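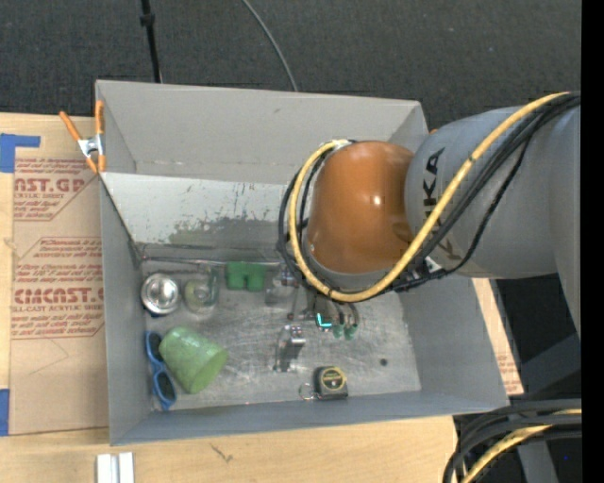
## Term report: getting our building to sort its trash

When we started this project in April, we thought people in Steltetti Hall skipped recycling out of laziness, and I'm a little embarrassed by that now. We handed out 100 short surveys over dinner (thank you to everyone who put down a fork to fill one in!) and most of the answers said the same thing: the signs were confusing. Yogurt cups came up again and again.

So we rewrote the signs in plain words, moved the paper bin next to the mailboxes, and spent around 20 evenings chatting with whoever walked by. The Ren floor asked for a second set of signs, which made our week.

We'd still like to try a compost pail in the Itby kitchen next term, if the smell question can be settled.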